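About Us

Truddale is a shared workshop in Zakstead where members build and run their own robots. We started with one bench in a rented garage and moved to our current unit when we ran out of floor. The space is now 2,000 square feet, with 8 workbenches, a small machine room and a closet for printers.

Our longest-running build is Flemalel, a two-armed table setup that handles snacks and drinks. Members wrote the control code and wired the benches themselves - some of it twice. Build night is Tuesday, and visitors can come by after 8.

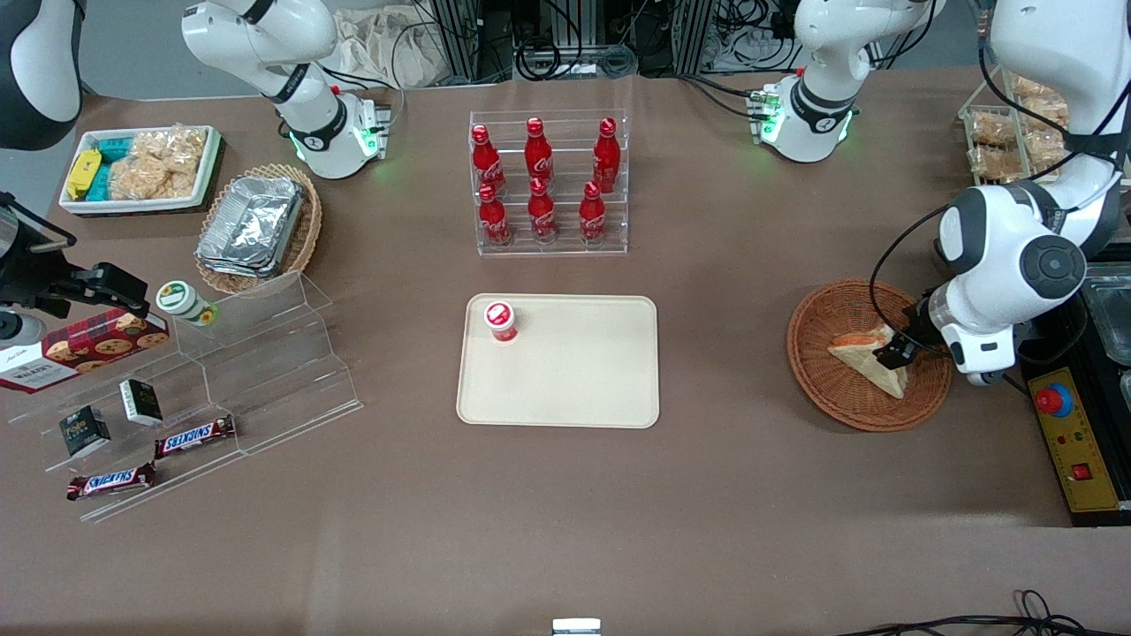 Flemalel at the snack table, left gripper on a sandwich in the basket.

Membership is open to anyone 16 or older. New members take a safety session before using powered equipment, including where the emergency stops are. Storage shelves are assigned in May - ask at the front desk.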